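Two blocks to a color, save for a lone yellow one, pushed together on a maple-colored board. Csenge Szekeres thinks that is enough for a sorting game. I wasn't so sure.

"People want rules," she said at her workshop in Tilton. "I'd sooner give them shapes."

Her set, Posorwood, came out in August, and she says she has sold some 1,245. Asked what a child does with it after the first afternoon, she took a while to answer.

"They pair by color, then by shape. Then they argue — that's the good part."

Bautista Troncoso, who stocks it in Flildale, is cooler. "It's a board and blocks," he told me. "Parents pick it up, check the price and put it down."

Szekeres shrugged at that. "He reordered in two weeks."

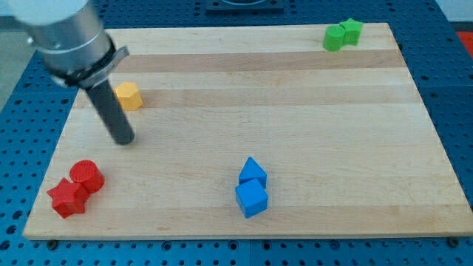 Green cylinder and star at the back of the board, with the yellow hexagon on its own.

She wouldn't say what the next set will cost.

4 comments
2 shares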